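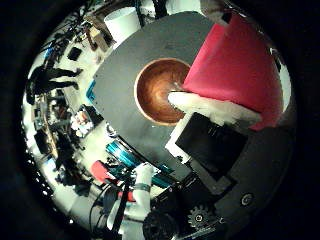
A Day at the Lukerow Small Press and Poetry Fair

2019-05-21

I drove home from Lukerow with the back seat full of books and my voice half gone from talking, so forgive me if this report runs long. I had such a good time!

For those who haven't been, the fair takes over the old grain exchange on Prekar Street for one Saturday every spring. The presses set up on the ground floor, the readings happen upstairs in what used to be the trading room, and the workshops get squeezed into whatever is left over. Admission is free. You pay for the workshops (20 dollars each, materials included) and, if you're like me, for a great many books you had no plan to buy.

I got there just after the doors opened and went straight to the Ketorel Editions table, because last year I waited until the afternoon and the chapbooks I wanted were gone. Ketorel does short runs, never more than 400 copies, all sewn by hand, and they had 5 new titles this spring. I bought two. One is a long poem about a ferry route that stopped running, told stop by stop, with the timetable printed down the margin. The other is a first book by a retired piano tuner, and it's full of sound words I had to ask about. The woman at the table explained "false beats" to me with her hands going the whole time, and a line formed behind me, and we both kept going anyway.

Across the aisle was a press I'd never heard of, Nordin, which publishes translations in both languages on facing pages. I don't read Norwegian or Finnish or anything else they had out, but I love seeing the shape of the original sitting there next to the English. You can tell right away when a translator has had to make a short line long. They let people sit on the bench beside the table and read for as long as they liked, which is how I lost most of an hour.

The first reading I went to was Liv Solheim's, upstairs. The room holds more people than you'd guess from the street, and it was full, with a row of people standing along the radiators. She read from her new collection, most of which takes place in a single winter in a single house, and then she read four poems that aren't in any book yet. She doesn't do much between poems. She says the title, looks up, waits a bit longer than is comfortable, and goes. By the third one I had quit taking notes.

There's a poem in the book about her grandmother counting stitches in one language and scolding the dog in another, and the whole room laughed at the dog part and then went very quiet at the end. I won't spoil it. It's on page 31 of the paperback if you run across one in a store.

In the question period somebody asked how long she works on a poem, and she said the shortest one in the book took the longest, six years on and off, and that she had kept it in a coat pocket for a good part of that time. Someone else asked whether she reads reviews. "My sister reads them to me on the phone," she said, "and she skips parts." I could have listened to another hour of that.

Lunch was from the soup cart in the side yard. Get the barley. I ate mine on the loading dock next to two high school students who had come by bus to read at the open mic and were timing each other on a phone. Both of them were over. One kept cutting the same stanza and putting it back in. I heard him read later and the stanza was in, and I was glad.

In the afternoon I had a spot in the letterpress workshop, down in the basement with the old proof press. We each set one line of type, locked it up, and pulled a few prints on nice heavy paper. If you've never set type by hand, it is slow in the best way. You pick every letter out of the case, upside down and backward, and you start to have strong feelings about how many e's you put in a sentence. My line had nine words and took me most of the session. I had one n upside down, pretending to be a u, and the teacher spotted it from across the table before I'd even inked the thing.

What I liked most was how the rest of the group picked their lines. There was a man who set the first line of a hymn, a mother and daughter who split a couplet between them, and a woman who set her own street address because she said it had always sounded like a poem to her. (It does!)

The open mic started at four and went well past its end time. Sign-up is on a clipboard by the stairs and it fills up early, so if you want to read next year, put your name down before you look at a single book. The range was wonderful -- rhymed stuff, prose poems, one sonnet about a septic tank that was much more moving than it had any right to be. I read one of my own, an old one, and my hands shook, and people were kind.

Before I left I looked in on the raffle for the library's reading room fund. They announced the total from the stage at closing: $1,602, all of it going toward new shelving and chairs for the poetry section. A big cheer went up. I didn't win the basket of books, and from the state of my back seat that was probably for the best.

A few practical things for anyone thinking of going:

Parking on Prekar Street is gone by ten. The lot behind the feed store is free on Saturdays and it's a five-minute walk.

Bring some cash. The bigger tables take cards, but several of the zine makers don't, and the signal inside the building is poor.

The upstairs room gets warm. Sit near the windows on the yard side if you can.

There is an elevator, though it's around the back past the coat racks and the sign is small. Ask at the front desk and somebody will walk you over.

Workshops can be booked ahead through the fair's mailing list. The letterpress one and the translation one filled up before the day, and I heard there was a waiting list for both.

The same group is planning a smaller event in November, one evening with three readers and a book swap, also at the exchange. No names yet, but Nordin is supposed to be bringing one of its translators over, and I have already asked for the Friday off. If you're going too, let me know and we can share the drive. I'm halfway through the ferry poem now, at the stop where the ticket seller starts talking, and I'm trying to make it last.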